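Jan 5, 2020

Up before the alarm and wide awake, so I put the porridge on and got the map out again. I finally have a plan for the long walk! Millton to Skurkondale over the top, 18 miles, with the night at the Ndlovu hostel and then back along the river the next morning. I have been talking about this walk since November and I'm done talking about it.

Did the first proper training loop today, up past the Prutlow quarry and down through the larch woods. Wind straight in my face all the way up and I loved it. The ground was hard as iron on the north side and then pure soup the second I crossed the wall, so the boots got a fair test. Left heel is fine. Right heel has a small pink patch that I'm going to tape next time before I set off. The new socks (the thick gray ones) are a huge step up from the old pair and I'd wear them to bed if I could.

Saw a hare! It sat up in the bracken and had a good look at me, and then it was off over the hill so fast I laughed out loud. Also two buzzards over the quarry, calling the whole time, and a great big patch of frost that had kept the shape of the wall's shadow. I stood there and ate my cheese sandwich looking at it.

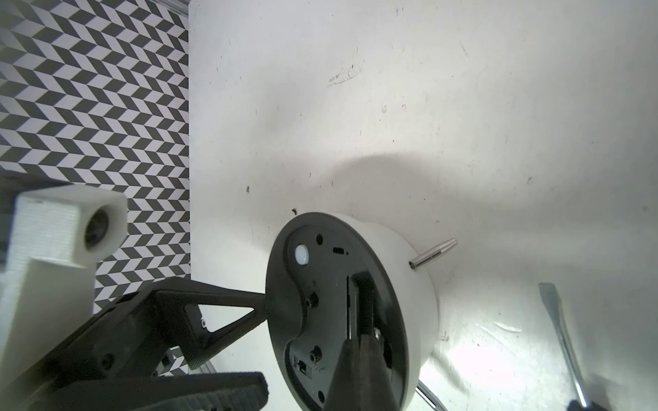
The pack is still too heavy. I weighed it when I got in and it came to 20 pounds, and that's before the water goes in. The big flask can go, the small one holds plenty for me. The second sweater stays, I don't care. I'd like to swap the old rain jacket for something lighter but that will have to wait until after payday, and it does keep the rain out – mostly.

Legs felt good on the way down, much better than last time. The last climb before the stile used to finish me off and today I only stopped once, and that was to fix a lace. The top of it is 397 meters on the map, nothing much to a real climber, but you can see all the way down to the Millton chimneys and I was so pleased with myself up there.

Soup for supper, then a hot bath with far too much salt in it. Next time I want to try the loop the other way around, starting with the woods, and take the tape and a spare pair of gloves. Must ring the hostel about the bunk and ask if they do breakfast.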